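Moving an Army by Train: What I Learned About Exercise Skasimness

Term project report, Tyyne Väisänen

So when we got our topic list in January I grabbed "military logistics" mostly because everybody else was fighting over drones and submarines. I figured it would be dull and quick. It was neither (I ended up with 368 pages of printed material and a very annoyed roommate), and I now have strong opinions about railcars!

My report is on Exercise Skasimness, a winter drill where a brigade had to get from its home garrison at Juntunen up to the training area near Ondlow and be ready to move out within 3 days. The exercise report lists 2897 soldiers, plus their trucks, tracked carriers, field kitchens and a bridging company that seems to have caused most of the headaches. I left the mock battle at the end out of my report. Cremilda Andrade already covered that part in hers and she did it really well, so go read that one if you like maps with arrows.

What I wanted to know was why the move ran late. The first trains left Juntunen on schedule, but the loading ramp there can only take one train at a time, and the tracked vehicles have to be chained down and checked before anything rolls. One carrier parked crooked and the whole line waits behind it. By the second evening there were six trains' worth of vehicles backed up on the access road, and the fuel trucks were stuck at the very end of it. 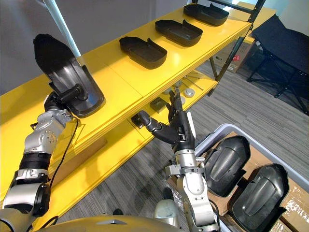
Robot arm with a black tray at a yellow shelving unit.

I got to interview Hilkka Ahonen, a retired movement officer who used to plan this kind of thing, and she laughed when I asked if they could have just driven. Winter roads, tracked vehicles, one bridge with a weight limit... you can see where that goes. She also told me the paperwork at Clotard, the junction where the trains switch lines, was still done by hand back then. A typo in a car number meant somebody walking the length of the train with a flashlight.

My own idea was a second ramp, and I was pretty proud of it until Rasha Ghanem from my seminar group asked where the extra locomotives would come from. Good question. I went back and redid my timeline with two ramps and the same number of engines, and it saved more than 3 hours, but only on the first day. After that everything piles up at Clotard instead. I left both timelines in the appendix so you can compare them.

The part I'd still like to fix is my section on fuel. I only had the planned amounts to work with, and Chiamaka Anozie (who graded my draft) pointed out that cold engines left idling in a line burn a lot more than the plan allows for. I added a paragraph on it but it's thin. If I get to keep going with this next term, I'm starting there, and then I want to look at the trip home, which the exercise report covers in a single sentence.

Last updated: April
2 comments | 5 shares
Contact the seminar office | © Student Reports | Back to top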